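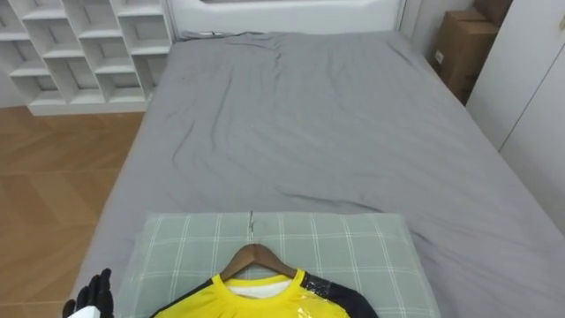 The fitted sheet and the mattress it has to fit

Bedding, 23 March 2021

A fitted sheet is a rectangle of cloth with four sewn corners and a length of elastic. It has fewer parts than almost anything else in the bedroom and is the item most often returned to the shop. The usual complaint is that it will not stay on. The second is that it stays on but will not lie flat. Both are mostly questions of measurement, and the measurement that matters is seldom the one printed largest on the packet.

Sheets are sold by the width and length of the mattress. Depth is given in smaller type, if at all. Twenty years ago this did little harm, as most sprung mattresses were of similar thickness and a standard corner would cover them. Pillow tops, foam layers and separate toppers have changed that. A mattress with a topper can be half as deep again as the one the sheet was cut for, and the extra has to come from somewhere. It comes from the hem, which should turn under the mattress and instead stops partway down the side.

To find the depth, strip the bed and lay a straight edge, such as a long ruler or a shelf board, across the top so that it overhangs one side. Measure down from the underside of the straight edge to the bottom seam of the mattress. Do this at the middle of a long side and again at a corner. The corner figure is often larger, as the middle of an older mattress has been sat on. Use the larger. Leave the topper in place if the sheet is to go over it. Then add enough for the hem to turn under; a hand's width is comfortable on a heavy mattress, and less will do on a light one that can be lifted easily.

A mattress 30 cm deep needs a corner pocket deeper than 30 cm. Some makers quote the depth of the pocket and others the depth of mattress the pocket is meant for. Dirby gives the pocket. Wivach gives the mattress. A Dirby 30 and a Wivach 30 are therefore different sheets, and the Dirby will come up short on a mattress that the Wivach covers.

Slack

A sheet that is too large gives a different fault. The corners hold, the hem turns under, and the top gathers into long folds that return each morning. Pulling the cloth tight across the width moves the folds to the foot. Pulling it to the foot moves them to the head, where they tend to collect in a ridge below the pillows.

Some of this is cloth and some is cut. Jersey knit stretches and takes up slack. Plain woven cotton does not, and in a wide size even a small excess is visible. Cotton also shrinks, chiefly in the first few washes, and most makers cut oversize to allow for it. A new woven sheet that is slightly loose may be correct after a month. A new woven sheet that is tight across the corners will probably not go on at all by the summer.

Washing makes the difference larger or smaller. At 40 degrees most of the shrinkage comes out gradually. At 70 it comes out at once, with some of the life of the elastic. Tumble drying on high heat does the same to both. Take the sheet out while slightly damp and fit it to the bed, and the shallow creases will pull out as it dries. Deep creases set by a packed drum will not, and need an iron or another wash.

Elastic

Cheaper sheets have elastic at the corners only. The hem between them is plain and relies on the weight of the mattress. Better ones carry it all the way round. The Cullinane percale we have had on test since November has a continuous band in a stitched channel, and it has stayed under a deep mattress without straps. The Stader, at a lower price, has elastic across the head and foot and plain hems down the sides. It rides up along one side if the sleeper gets in and out there, and stays put along the other.

Replacement elastic is cheap. Open the channel at a seam, pin the new length to the end of the old and draw it through. Work with the sheet off the bed and the channel flat.

Beds against a wall

Where one side of the bed sits close to a wall or a fitted wardrobe, the order of work changes. Begin with the two corners on the closed side. Head first, then foot, kneeling on the mattress if the gap will not take an arm. Draw the cloth across to the open side and finish there, where the corner of the mattress can be lifted. Working the other way leaves the tightest corner to be fitted in the place with the least room.

A bed on castors can be pulled out, and should be if the floor will stand it. Felt pads under the feet protect boards and slide more easily than bare legs.

Thread count

Thread count says little about fit. A count of 700 or 800 is normally reached by twisting several fine yarns together and counting each, and the cloth is heavier as a result. Heavy cloth hangs well over the edge and creases less sharply. It also takes longer to dry and puts more load on the elastic. A plain percale with a much lower count is lighter and easier to pull straight.

Buy by depth first, then by the run of the elastic, then by cloth. Keep the packet until the sheet has been washed once and put back on the bed.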